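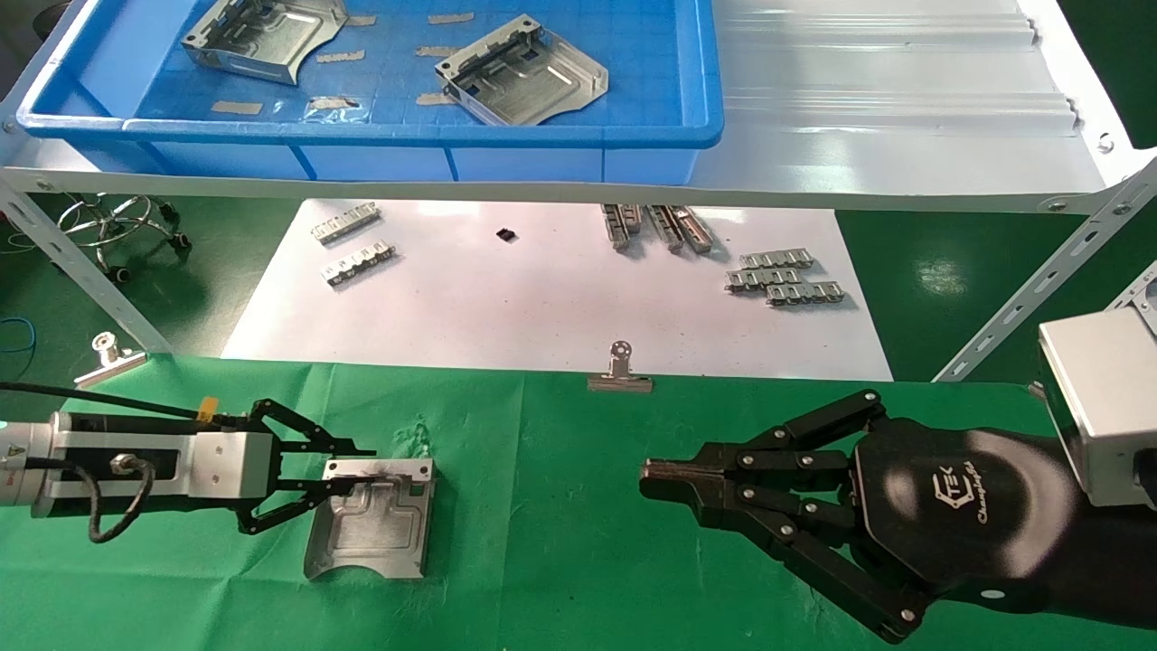
Revised rules for bench handling of pressed parts

The revised code of practice for two-arm handling benches came into force at the Bratilmont works on August 11, 2022. It replaces the interim note issued in January and applies to every bench at which robot arms pick up, turn, pass or set down pressed metal parts. Contractors from Zurkus and Rallard who work on the benches are bound by it in the same way as our own staff.

The interim note dealt mainly with guarding and emergency stops. Those sections are carried over with small changes of wording. The new material concerns the condition of the bench, the supply of parts and the keeping of records, which were the subjects raised most often during the consultation. The working group received 353 comments and has published a reply to each of them on the staff pages.

Work surface

Where a bench is covered with cloth, the cloth must be fastened at the edges with clips or another fixing that can be removed without tools. Clips must stand outside the area swept by either gripper, and their position must be checked again whenever a gripper is changed. A cloth may be used with creases in it, but not with tears or loose threads. Cloths are to be replaced after 200 hours of use, or sooner if metal dust can be seen on them.

Parts waiting and parts set aside

Parts waiting to be handled should be kept in a tray with a raised edge. Brackets must not be stacked on top of one another in the tray, as bent flanges catch easily and one part may be lifted with the next. Padding fixed to the floor of a tray should be inspected at the start of each shift and renewed when it begins to peel.

Toothed strips, rails and other narrow pieces may be laid out on clean paper on a lower level, provided that they are out of reach of both arms. Paper is to be changed daily. It is not to be used on the work surface itself.

Cables and the floor

Cables on the arms must have enough slack for the full range of movement and must not hang where a finger of the gripper could close on them. Cables on the floor should be routed away from the place where the operator sits or stands. Stools on castors must be moved clear of the bench before either arm is started.

Speed and shared working

Neither arm may travel faster than 300 mm per second while a person is within the marked zone. When both arms are in use, only one may enter the middle of the bench at a time, unless a hand-over between them has been approved in writing. Approval is given for a named part and a named pair of grippers - it does not pass to other parts of a similar shape.

Records

Each bench must have a log, on paper or on the Ongart system, showing changes of gripper, dropped parts and any stop made by hand. A full inspection is required after every 1000 cycles. Logs must be kept at the bench until the inspection has been signed off, and then sent to the safety office.

Copies of the code may be collected from the safety office or downloaded from the staff pages. Supervisors are asked to return the signed reading list for their area before the end of the month.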